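Speaker notes: Provemine bin-picking kit, evaluation talk

Slot is 25 minutes including questions. Slide numbers in the margin of the printed copy are from the old deck, ignore them.

Opening

Title, then straight to scope. The talk covers one product: the Provemine picking kit, as sold by Culleck, fitted to an arm the buyer already has. It does not cover Culleck's conveyor version. The audience is integrators and plant engineers, so skip the history of bin picking.

State the question early. Can a small site buy this kit, bolt it to an existing cell and pick mixed goods out of a deep bin without writing its own grasp planner? Short answer is yes for most goods, with limits on thin and flat ones. Give the short answer now. People leave before the end.

What is in the kit

Gripper with adapter flange, cable set, overhead camera with bracket, controller box, license key, calibration plate. The arm, the bin and the table are the buyer's problem. Culleck supplies a bin drawing with recommended inside dimensions but does not sell the bin.

Mention the cable set. It is long enough for a mid-size arm, but it needs a generous loop at the wrist or the last joint will pull it tight at full rotation. The manual shows the loop on one page and gives no bend radius. Ask Culleck for the separate cable sheet.

Installation

Mechanical fit took one morning. The flange pattern matched. Software took longer. The controller box expects a fixed address and says nothing useful when it does not get one — the status light stays amber and the log is empty. Once that was sorted, calibration ran without errors.

Clamp the bin. Do not rely on its weight. A finger that touches a wall during a low approach will shift a loose bin, and every pick after that is planned against the wrong walls. The kit does not check for bin movement between cycles. Cidovar, the other kit in the comparison, does.

Test method

One bin, mixed household goods, picked one at a time. A pick counts as good when the item clears the rim and is still held at the drop point. Items that slip in transit count as failures even if they land in the right place. Each run ends when the bin is empty or when the planner reports no valid grasp 3 times in a row.

Total attempts were 263. Of those, 189 were good picks on the item the planner had selected. Leave the numbers on screen while explaining what counts as a failure. Somebody will ask whether retries are included. They are.

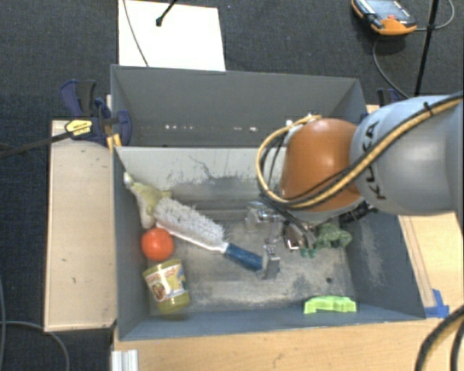
Long handles are where the planner earns its price. It selects a point along the handle and comes down close to vertical, which keeps the wrist clear of the walls. The weak point is what happens after the lift. A handle held near one end lets the heavy end swing, and the kit has no regrasp routine. Slowing the lift helped. The setting is under motion limits, in the advanced menu, and it applies to every item class at once.

Soft items: good grasp rate, poor release. Fabric catches on the finger edge. Culleck offers a coated fingertip as an option, which was not tested.

Round items: the planner aims for the center and is usually right. Failures came from items resting against a wall, where one finger had no room to go down. A nudge move exists in the software. It is off by default. Turn it on.

Translucent items: depth data is patchy, and the planner sometimes treats the item as part of the floor. Changing the light angle made more difference than any software setting.

Bin condition

Worth one slide. A worn bin floor gave false detections in early runs, mostly at deep scratches. The fix is to record the empty bin again after any visible change to the surface. The manual says to do this once at setup. Do it at the start of each week.

Comparison

Keep this short. The Čierny gripper was run on the same arm with the Provemine software, using the generic gripper profile. It works. Finger stroke is wider, and the software does not use the extra width unless the profile is edited by hand. Cidovar was assessed on documentation and a supplier demo only, so it gets no pick figures on the slide. Say this out loud.

Cost and support

No prices on the slide, they vary by region. The license is per controller. Support tickets: 4 opened, all answered, one still without a fix. The open one concerns the empty log described under installation.

Recommendation

Suitable for sites with an existing arm, a fixed bin and goods of moderate size. Not suitable for flat goods or for cells where the bin is swapped by hand during a shift. Request the cable sheet and the coated fingertip with the order.

Questions

Likely ones: cycle time (backup slide 2, only valid at the reduced lift speed), guarding (site risk assessment, the kit adds no safety functions), other arm brands (see the Culleck compatibility list, only one arm was tested for this talk).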